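Progress report to the Haugen Fund
Vonen High School robotics club, Urard gripper project
14th September 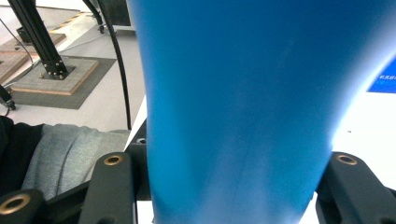 The fund's program office asked in its last letter whether the money was still going mostly to parts, and whether students or staff were doing the assembly. Both are fair questions and are answered under Spending and Students.

Work since the last report
The hand-held gripper can now be used for regular practice. It has two black fingers, and students close them on light household items such as the blue cup we use at the start of a session. Each attempt is recorded so that the arm team can use it later. We have 1567 recorded grasps on the club drive. Not all of them are usable - the early ones were saved without start times, and we are deciding whether to repair those files or drop them.

The fingers went through 2 redesigns over the summer. The first version flexed too much under load. The second was stiff enough but hard to close with one hand, so the linkage was changed again before school started.

Students
Students did all the assembly. Staff checked the wiring before it was powered up and did the ordering. The club is split into 4 teams: gripper, arm, software and records. The records team is short of members and we are recruiting from the ninth grade. Sessions last 90 minutes, which is tight once setup and cleanup are taken out.

Spending
Most of the grant has gone to parts, as planned. The motor order from Prollance arrived late and one controller had to be sent back. The replacement came at no charge. Travel money has not been touched and we would like to keep it for the Urard student meet in December.

Problems
Labeling is slow. Two students can label the same grasp differently, mainly when the item slips but is not dropped. The software team has written a one-page guide and will revise it after the next round.

Next steps
Finish labeling the summer recordings. Mount a copy of the fingers on the arm and run the cup task without a person holding the tool. Send the fund a parts list with final prices - the draft is still missing shipping costs.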